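Wanted: people who doubt their old computer needs replacing

Pevside Repair Study, call for participants

Every few years someone tells you your computer is finished. It might be the shop, it might be a pop-up, it might be a nephew. We would like to know how often they are right, and we suspect the answer is less often than they think.

We are looking for 107 households in Pevside, Bramwell and Triltwood who own a desktop computer at least seven years old and still use it, or would if it didn't drive them up the wall. The study runs from July and lasts seven months.

What we are trying to find out

There is plenty of advice about making an old machine last. Clean the fans, add memory, swap the drive, leave it alone. Most of it comes from people selling something, and a good deal of the rest gets copied from one website to the next without anyone checking. We tried to trace where the usual "replace every four years" rule came from and gave up after finding the same paragraph on eleven sites.

Our own pilot in Ristomberg wasn't much better, to be fair. We collected 1468 diary entries and learned mainly that people write "slow" when they mean six different things. The diary has been rewritten.

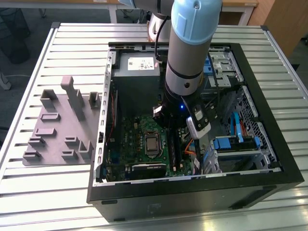
What you would do

Fill in a short diary once a week. It takes less than ten minutes if the machine behaves.

Bring the computer to our Bramwell workroom twice, once at the start and once at the end. Each visit lasts an hour and the side panel comes off. If you can't carry it, tell us and we will collect.

Keep your receipts for anything you buy for it, including the cable you didn't need.

Half the households will get a basic clean and one agreed repair. The other half will get nothing until the study ends, and then the same work free of charge. You can't choose your group. Please don't apply if that will annoy you, as we lost several people that way last time.

What you get

A £40 shopping voucher, paid in two parts, and a plain written report on the state of your machine. We won't recommend a replacement model, and we take no money from anyone who makes or sells computers.

What you don't get is a promise. We may open the case and find something that has been failing for years. Back up your files before each visit. We ask everyone to sign a form saying they have done so, and we do mean it.

Who can apply

Anyone over 18 who lives in one of the three places named above and has the use of a desktop. Laptops are out, and so are all-in-ones. You don't need to know anything about computers. If you build your own and already have firm views on thermal paste, you are welcome, but places for hobbyists are limited.

How to apply

Pick up a form at Triltwood library or ring the study line on extension 3255, between 10am and 4pm. Leave a message if it rings out - it often does around lunch. Tell us the age of the machine and what is wrong with it, in your own words. "Slow" will get you a follow-up call.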